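Come and work with me at the Lakano clothes exchange

Hello! I'm Brendan Doherty and I run Lakano, a small shop and mending room at the bottom of Poirier Street. We take in clothes people have stopped wearing, sort them, fix what needs fixing and put them back on the rails at prices that don't make you wince. I've been doing it for 7 years, mostly with Tomás Cardoso on the sewing machine and me on everything else, and we've now got more work than the two of us can get through. So I'm looking for a part-time sorter and mender to join us from August.

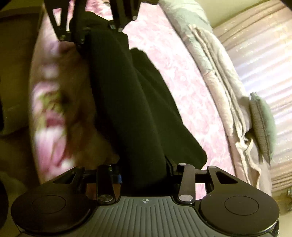 Part-time vacancies

Sorter and mender, 11 hours a week

The hours are split over two mornings and one longer afternoon. Wednesday is our big intake day, so I do need you here for that one, but the other two we can work out between us. If you've got school runs or another job to fit round, say so when you write and we'll have a go at making it work.

Most of the job is going through bags. You'll check seams, zips, hems and pockets (always the pockets - we've posted back door keys, a bus pass and once a very nice fountain pen), then decide what goes straight out, what goes to the mending pile and what goes for rags. Last year more than 900 pieces went back out on the rails, and I'd love to beat that.

The mending side is everyday stuff. Buttons, dropped hems, split seams, the odd new zip. You don't need a qualification and I won't ask for one, but I'd like you to be happy with a needle and able to sew a button on so it stays on. Trousers are what we get most of, and black ones above all, so good eyesight or a good lamp is a help!

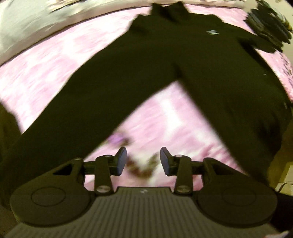 Tomás will show you the machine if you haven't used one before. He's patient, he explains things properly and he'll let you practise on the rag pile for as long as you like. After a few weeks you'd also do a bit on the till, which is an old thing but easy enough once you've got the knack of the drawer.

Pay is monthly, with paid holiday, and you get first pick of one item a week. Ask me for the hourly rate and I'll tell you straight away, no need to apply first. There's a kettle, a decent radio and a back room that gets chilly in winter, so bring a jumper. We're up 34 steps from the street, I'm afraid, and there's no lift.

To apply, drop a note through the door or hand one in at the Vallico café downstairs, marked for me. A page is plenty. Tell me what you've done before, paid or not, and the last thing you mended. If you'd like a look round first, come up any morning after ten and ask for Brendan.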